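The glass table, the pineapple and me

I have been putting off writing about the little glass table for months, mainly because every time I sit down to do it I notice fingerprints and get up again to find a cloth. But August is slow, the coffee is still warm, and Regula Ruchti has asked me twice now whether I'm keeping it. So, the table.

It came with the break room when we took over the second floor from Brelalix, along with the gray carpet and a key that fits nothing. I was all for getting rid of it. I wanted a nice square wooden thing with four legs, the kind you can put a tray on and shove against a wall, and I had one picked out from Badonero for 329 dollars (I know, I know). Then the delivery got pushed back, and pushed back again, and in the meantime people started putting their stuff on the glass one and I sort of fell for it. 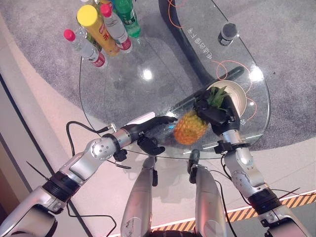

Glass tables get a bad rap, and I used to be the first one to pile on. They show every smear, they're cold on your elbows in January, and the sound of a mug going down too hard makes the whole room wince. All true! But in a small room a see-through table is a gift, and I wish I'd worked that out sooner. You look down and the carpet just keeps going, with that one big black curve of a support swooping along under the glass, and the place feels twice as big as it did with the old desk in it. Even a whole huddle of drinks, the pink-capped waters and that very yellow bottle, doesn't weigh it down. On a dark wooden top the same bottles would look like clutter. On glass they look like somebody's about to have a party.

The lettering helped win me over too. There are Chinese characters printed in white right on the tabletop, running down in a line next to the support, and I can't read a single one of them. I keep meaning to ask somebody. For now I just like them, the way you like a song in a language you don't speak.

Now, the pineapple. I've always been a bowl-of-fruit person. My aunt kept one on her hall table and we were never, ever allowed to eat from it, so as a grown-up I went the other way and bought fruit to be grabbed. Apples, mostly. The trouble with apples is that they disappear by 10 in the morning and then you have a sad bowl. A pineapple stays put. It's cheerful, it's a great color against all that gray, and no one is going to wander off with it in a coat pocket. I've become a little evangelical about it, to the point where Brigitta Zwahlen (who has the desk by the window and a low tolerance for my enthusiasms) told me I was one pineapple away from a theme.

I went down a bit of a rabbit hole on bowls as well. The first one I brought from home was the big Valcárcel salad bowl we got as a wedding present, and it was far too deep. You put a pineapple in and all you saw was hair. The second was metal, and metal on glass makes a noise I never want to hear again. A plain pale ceramic one turned out to be the answer: light inside, nothing fancy, round to go with the round edges of the table. It cost me 18 dollars at the Emberg outlet and I'd have paid more, but don't tell them that.

Cleaning is the part people write to me about, so let me get it over with. I've tried the blue spray, I've tried newspaper like my mother did, and I've tried the expensive cloth that promised me I would never need another cloth. What I do now is warm water with a splash of white vinegar, wiped on with an old cotton T-shirt, and then straight over it with a second, dry T-shirt before it has a chance to streak. Go along the rim last, that's where the sticky rings hide. The ceiling lights are merciless, by the way. They bounce right off the top, and if you crouch a bit and look across toward the bright patch you'll see every spot you missed. I used to hate that and now I use it as my inspector.
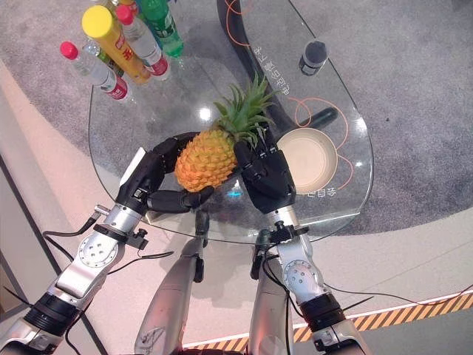
Do you have to keep a pineapple in the fridge if you're going to eat it in a few days? Room temperature is fine for a whole one, out of direct sun, for two or three days. Once it's cut it goes in a lidded box in the fridge, and I try to finish it within four days or so.

I'm also trying the thing where you plant the top. You twist off the crown, pull away the lowest leaves, let the end dry for a few days and stick it in a pot of gritty soil. I've got one going on my kitchen windowsill at home and so far it has done absolutely nothing, but it hasn't died either, and with my record that counts as gardening. Somebody in the comments last time said it can take 20 months or more to get a fruit, if you get one at all. I'm not holding my breath!

As for the wooden table, I called Badonero last week and canceled it. The woman on the phone was very nice and asked if there was a problem, and I heard myself telling her all about the carpet. Regula has already claimed the corner where it was supposed to go, for a coat rack. She's measuring it now.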